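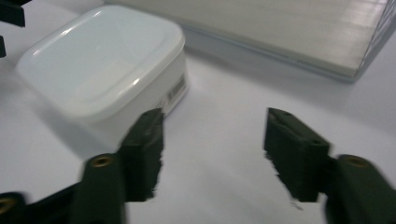

They are automating the packing line where I work. What should I ask for before it starts?

Posted in Work and Workplace

Hello everybody. English is my third language, so please be patient with me.

I work at the returns and repacking department of a company that sells things for the kitchen. We are 92 people in the building, but in my department it is a small group and most of us are there many years. The work is like this: a food container comes back from a shop, you check the lid, you check the barcode sticker, you wipe it, you put it in a new box. One person can do up to 80 pieces in an hour if the boxes are good.

Now management has bought a system from Hotemach, with two arms. It will begin with the plastic containers, then the lids alone, and later the glass. From April, some of us also must spend part of the shift with hand grippers, doing the same task many times so the system can learn from it. I did it already. It is not hard, but the wrist gets tired in a different way than with normal packing, and you are much slower, so my hourly number went down and my team leader asked me why.

They told us that no person will lose the job. I want to believe it. But nothing is written. The meeting about the change is soon and I was chosen to speak for the morning shift. What would you ask for? I don't want to come there only with complaints.

Arūnas Grigaitė

repack_lena

I went through this at Fletura, where we packed bathroom goods. We did the same mistake as you maybe will do, we talked only about jobs yes or no. They said yes, the jobs stay, and everybody went home happy. Then the jobs stayed but they were different jobs.

Before the arms, I packed and I talked with the person next to me. After, I stood by the cell and took away the things it dropped or could not read. With white items on a white table it had a lot of trouble, also with shiny lids. So you wait, you fix, you wait. Some colleagues liked it very much – less lifting, less back pain. I did not like it, the day was long for me.

My advice is to ask these things:

How will the hourly target be counted for a person who is at the grippers? It should be taken out completely for those hours. With us it took 4 months until they corrected it, and in this time people lost bonus.

How long is one turn with the gripper? We got 60 minutes and then a change to other work. Before the rule, some people did a whole half shift.

Who is allowed to stop the cell? If only the technician can stop it, you will wait for him all the time, and people begin to reach inside. This is dangerous. Ask for training for every person who stands near it, with the stop button and the restart.

Also ask if the recordings show faces or voices, and who can look at them. We got a paper about this only after we asked two times.

And your team leader should know already why your number is down. Tell him in writing, one short mail is enough.

dockside77

They will do what they want anyway. Same at my place. Look for something else while you still have the job, my opinion.

Tomek_B

I am on the other side of this. I set up packing cells, not for Hotemach but for a smaller firm, so I can tell you what is normal and what is not.

It is normal that the first weeks are slow. If your boss has a plan where the output goes up in the first month, the plan is wrong and the people will have to run to cover the difference. Ask to see the plan for the start period and ask how many hands stay on the manual line during it. At Wuvwood, a customer of ours, they kept the full manual line until the cell ran well on its own, and this was the calmest start I have seen.

It is also normal that the workers know more about the product than we do. Nobody in my office knew that a lid can look closed when one corner is up. A packer showed me this by pressing with the thumb. So ask for one paid hour each week where packers and the installer sit together. For management this is easy to accept, it saves them money also.

About the wrist: the gripper can be adjusted more than people think. Ask for a lower table or a support for the forearm. If there is a person for safety in your building, let them watch a full turn.

For the jobs, ask for a written date until which the promise is valid, and what happens with people who don't want to work at the cell. A promise without a date is hard to use later.

Comment by Arūnas Grigaitė

Thank you, this is much more than I expected. I made a list from it and gave it to the others on my shift to read. Two of them want to add a point about the pay grade, if you watch the cell and also know how to restart it then it is more responsibility than before. I sent the mail to my team leader too. He answered that he did not know the gripper hours were inside the same count, and he will check it with the office.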